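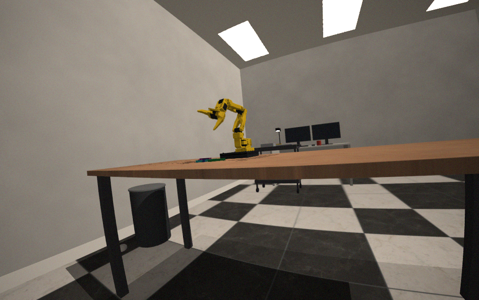

The yellow arm on its table, gripper open.

I spent most of last weekend on the sorting task for robotics club, so this post is going to be mostly about that.

We are doing everything in simulation this term. The task is to pick small colored pieces off a table and put them where the task file says. Our team entry is called Traltiment, which was the only name on the list that got two votes.

My part is the motion script. The first version was 1623 lines and did far too much. It had a separate routine for every color, and each routine had its own approach height. When I changed one I forgot the others, and the gripper came in at the wrong angle on teal and nowhere else. I took all of that out and wrote one routine that reads the position of the piece and works out the approach from there. It is slower but I can follow it.

The room came with the task package. It has a checkered floor, a desk with two monitors and a trash bin, and none of it matters to the arm. I did turn the shadows off for a day to speed things up, then turned them back on. They help me judge height when I look down at the table.

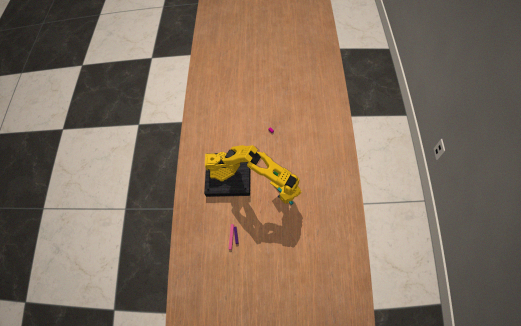 Urholm Robotics Club – Traltiment team

The other thing I worked on was pieces that lie close together. The pink and purple sticks are the hard ones. When they nearly touch at one end, the open fingers need somewhere to go, and my script used to aim for the middle of whatever it was closing on. Now it checks for a neighbor first and picks from the side with more room. I ran it 900 times overnight with random layouts and saved the log. I have only read part of it. Most of the misses so far are on long pieces near the edge of the table.

Still to do before the next meeting: read the rest of the log, put the arm speed back to the normal setting, and move our files over to the Plilteck folder so the others can run them. I also want to try a lower wrist position on the short pieces.

The competition is in July. Next post will probably be about the log.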